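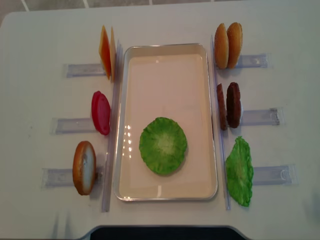 Last updated: Thursday, June 15, 2023

Quick one, I have to be out the door in a bit and I've been promising the play burger post since March.

So. Lettuce goes first. I know the box says patty first and I know half of you put the lettuce on top like civilized people. I've tried it every way there is by now and lettuce flat on the bottom is the one I keep going back to. It's the widest piece, it's round, the ruffled edge sits down nicely and it gives everything else something to land on. Cheese first is a disaster. Cheese first and then tomato, worse.

Bigger news is that I've stopped keeping the pieces in a pile. For months it was the pile. Everything tipped out on the table, dig around, find a tomato, lose the other cheese. Fine if you're four. I am not four and I want to build the burger in order and I want it to look good when it's done.

Now each thing gets a clear holder and stands up on its edge. Three holders to the left of the tray, three to the right. Two cheese slices share one holder, standing side by side, and I'm very happy about that — flat on a table they slide under each other and you pick up both when you wanted one. On edge you just pinch and lift. Thin stuff wants to stand up. Same as plates in a rack, same as records, I don't know why it took me so long.

Clear was the right call too. I nearly went with colored holders from Olier (they do a nice green) but then you'd have green next to lettuce and the whole table starts shouting. With clear plastic the food is the only color. You look down and it's orange, red, green and that's all you need to know.

Downsides of clear: fingerprints. Also you can't find one when you've put it down on a white table. I have lost a holder that was directly in front of me. Twice. And they scratch if you stack them, so put a cloth between. I didn't, with the first lot.

The tray is the other thing people ask about. Rounded corners, pale inside, thin silver rim. I went through a few before that. The Pernusora one had a pattern printed on the bottom, checkered, very diner, looked great in the listing and then you couldn't see a single thing you put on it. Plain cream inside is so much better. Tomato on cream, lovely. Even the paler cheese shows up ok. It does catch the overhead light pretty badly along the side, little row of bright spots, and I haven't found a fix other than turning the lights off and then you're building a burger in the dark.

White table under it, kept clear of everything else. It smudges, I wipe it, it smudges.

Spacing took some fiddling. I had the holders way too close to the tray to begin with and my knuckles hit the rim every single time I went in for the tomato. Then I went too far out and everything felt like a reach. What works for me is a hand's width of air next to each piece so you can get hold of it from both sides. If you're setting one up, do it empty first, mime the whole burger, feel stupid, then move whatever you bumped. 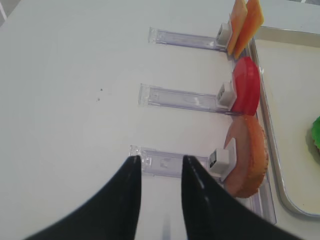

Also line up the ends. Such a small thing. If the ends of the rails match then your hand learns one distance and goes the same distance each time, and if one's shoved back an inch you notice it on every burger. I used to straighten them by eye, now I push them all up against a ruler and take the ruler away.

Tomato is the nicest piece to handle, by the way. Bright red round disc, stands on its edge without any fuss, you can find it from across the room. I have had tomatoes from other sets that were sort of domed on one side and those just roll off. Flat both sides or don't bother.

The cheese I'm fussier about. I like that the two slices aren't the same orange. One's paler. In a finished stack that reads as two kinds of cheese and in a bad set they're identical and it just looks like one thick one. The Serrano set (gave it away) had four slices all exactly the same yellow, like sticky notes. Corners matter too. Put the second slice on turned a bit so the corners poke out between the first slice's corners. Eight little points around the edge. Much more burger.

My order at the moment, for whoever asked in the comments:

lettuce
tomato
cheese
cheese, turned

and then whatever else you have, bun if your set comes with one. I know, I know, the cheese should be touching the patty so it melts. It's not going to melt, it's a toy.

One thing I changed my mind on. I used to set up both sides in building order, left to right, very logical. Then you put a burger together and realise you're crossing over yourself constantly. Better to go left, right, left, right, working down the table toward you. Takes a minute to get used to. If you're doing it with kids let them put the pieces wherever they like and don't say anything, they have their own system and its usually faster than yours.

Storage, quickly. Pieces go in a shallow tin, not a bag. A bag bends the lettuce. Mine got bent in March and had to spend 17 days under a cookbook. Holders go in the Cedska divided box, which is really meant for drawer stuff but the slots are the right length. The tray just lives out. I like seeing it.

Cost, since I'll get asked. I added up the play food spending properly last week and I've decided not to post the total. The holders were 44 dollars all in and I'd buy them again tomorrow. The checkered tray I'd like my money back on.

Next time, fries. I have opinions on fries and none of them will stand up in a holder so I'm kind of stuck. If anyone's got a way of doing them that isn't a cup let me know, I'll read everything tonight when I'm back. Ok, really going now, shoes on.

Recent posts
The great toy pizza disappointment
Olier holders, green vs clear
Why is play bacon always so thick
What fits in the Cedska box and what doesn't
Cleaning smudges off a white table, again

Contact | © 2023 All rights reserved | Back to top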